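2 min read
Search threads, players, teams...

Branddale road trip: are we cooked?

hooptalk_josué
OK so we're staring at six road games before we're back home and I'm already nervous. We looked slow in January, we look slower now, and first up is Kurkiven, who always play like the rent is due when we come to town. I think Ledesma has to start. Yes, even with the turnovers. Thoughts?

plattner_s
Nope, disagree. Emiliano is great off the bench because he comes in when the other guys are tired. Put him out there at tipoff and you get two quick fouls and then he sits till halftime. We did this already against Hustero and it was ugly.

hooptalk_josué
Hustero was one game, Svenja!! And the second foul was a joke, he was straight up and down.

BrunnerB
He was not straight up and down. I was right behind the basket. Great kid, but he hops into people.
What bugs me more is the crowd. We had 610 for the opener and 593 last time out, and that was with the band. If folks don't show up for home games, the road ones don't scare me any more than the rest.

marlies_r
Beat, 610 to 593 is a couple of families with the flu, come on. The gym sounded plenty loud from where I sat.
On topic, I'd start Ledesma but have him guard the weaker wing. Bühler is our best defender anyway so let him chase Kurkiven's point guard all night and see how he likes it.

plattner_s
I could live with that if Bühler's legs hold up. He was grabbing his shorts in the third quarter, and that's at home, with no bus ride.

BrunnerB
Start Bühler, bring in Ledesma at the first whistle, done. Also can we please practice inbounding? We threw it straight to the other team and then everybody stood there looking at each other.

hooptalk_josué
Fine, fine, inbounding gets my vote too. But I'm still starting Ledesma in my head. Marlies, are you driving to Kurkiven? I've got room for one if you don't mind leaving at 4.

marlies_r
I'm in, and I'll bring sandwiches. One more thing on Ledesma before I log off, and it's his hands. He goes after rebounds with his fingers stiff and flat, and that's how you jam one (ask me how I know). They need some bend so the ball settles on the pads. Look at the black fingers on this hand, rounded at the tips, with the two smaller ones curling down under the big one. A little curl like that and I swear he holds on to half the boards he's been slapping out of bounds.

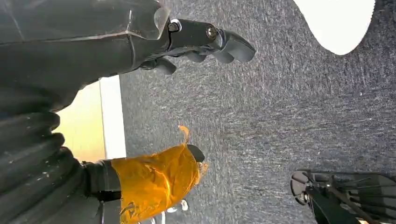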